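Ovon Basketball Club to Honor Braulio Villaseñor at Summer Youth Tournament

PLELARD, Sun 16 May. The Ovon Basketball Club announces today that its former captain and coach Braulio Villaseñor will open the next Tranduvow Youth Tournament. He will throw up the first ball at the Lambrechts Sports Hall and, on the same evening, his number 13 shirt will be raised to the roof of the hall.

Villaseñor played 257 games for Ovon, all of them as a point guard. He came to the club as a student, when the first team was still training in a school gym two evenings a week. Later he coached the junior teams, and many of the players who are now in the first team learned their first plays from him.

"I was very surprised when the club called me," said Villaseñor. "I was never the tallest and I was never the best shooter. I liked to pass the ball, and I had teammates who knew what to do with it. When I see my number up there, I will think of them, and also of my mother, who washed this shirt for so many years."

The Tranduvow Youth Tournament is for girls and boys under 16. This year 20 teams will take part, and five of them come to Plelard for the first time. The games will be played on two courts, with the finals on the main court of the Lambrechts Sports Hall.

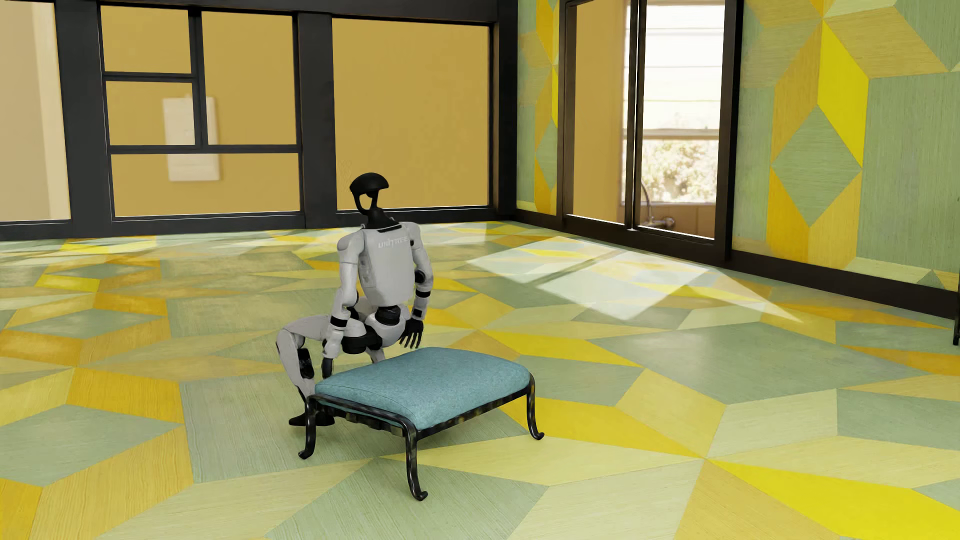
Each team will play at least three games, also if it loses the first one. The club made this change after the last tournament in December, when several coaches said that their players had traveled a long way for only one game. The group games will be a little shorter than before, so that all teams can finish before dinner. In the finals the normal playing time will be used.

On the evening before the first games, Villaseñor will lead an open training for point guards. It is free of charge for all players who are registered in the tournament. Players should bring their own ball and clean indoor shoes. Parents are welcome to watch from the upper seats.

The ceremony for the number 13 shirt will take place between the two finals. Former teammates of Villaseñor are invited, and the club is still looking for the addresses of some players from his first seasons. Those who played with him and did not receive a letter are kindly asked to contact the club office.

"The young players know his name from the old team pictures in the hallway," the club said in a statement. "We want that they also meet the person, and that they can ask him how he made that pass in the last game against Tranduvow."

Tickets for the finals are sold at the club office and at the entrance of the hall. Children enter free with an adult. The group games are open to everybody without a ticket.

Reporters who wish to attend the ceremony or speak with Villaseñor are asked to write to the press desk of the Ovon Basketball Club in Plelard. Seats for the press are limited and are given in the order of the requests.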